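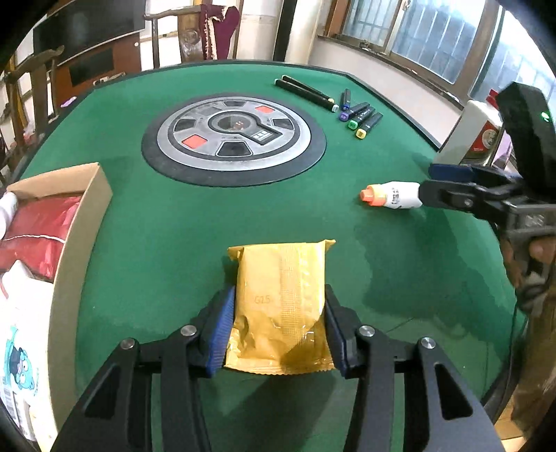
Clearing a table is still slow work for machines, according to results published in June by Lallomik, a small company in Groststead that studies household chores.

The company collected 678 attempts at simple tidying jobs, such as picking up a snack packet, putting a bottle into a box or gathering pens from a table. People did the jobs first with hand-held grippers, and the recordings were then used to teach a two-armed robot named Mridha.

In its own tests the robot finished 65 percent of the jobs without help. A bottle with a hard cap gave it few problems. Soft foil packets were more difficult - they change shape when the fingers close, and the robot often dropped them on the way to the box.

Speed is the other weak point. Mridha needed 310 seconds on average to clear one table. A person using the same kind of grippers needed less than half of this time, and with bare hands the job is a matter of moments.

The shop chain Grurkum, which paid for a part of the work, wanted to know if such a robot could put returned goods back in order after closing time. It has now decided to wait. The company said it spent over 3 months on a trial in one store, and that staff had to stay near the robot during most of it.

Lallomik plans a second round of tests in the autumn, this time with folded clothes and kitchen items.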